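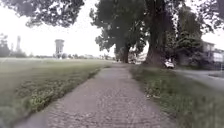 1/ School meals consultation, Skurnau district. It closes in December and most parents I've spoken to haven't seen it. A short thread on what it says.

2/ The council wants to move 2 primary schools from their own kitchens to meals brought in from a central kitchen at Vitenov. The paper is 38 pages long. The part on costs is in an appendix.

3/ 2165 pupils in the district have a school lunch on a normal day. 1100 of them get it free. The paper gives both numbers and then doesn't say what happens to the free meals budget after the first year.

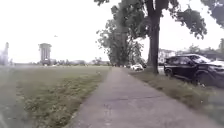

4/ I asked the council about that. Hollis Thibodeaux from the schools team replied that the budget "will be reviewed in the usual way". I've asked what the usual way is and will post the answer when I get it.

5/ So-ying Yuen, a governor at Tsai Primary, told me the kitchen there needs a new oven and new extraction. She would like to see the repair quote set beside the cost of the vans — the paper doesn't do that.

6/ Staff are covered in one paragraph. Cooks would be "offered roles where available". Nothing on hours or pay.

7/ You can reply online or on paper. Forms are in both school offices. Question 4 is the one on free meals, and there's a box for comments under it.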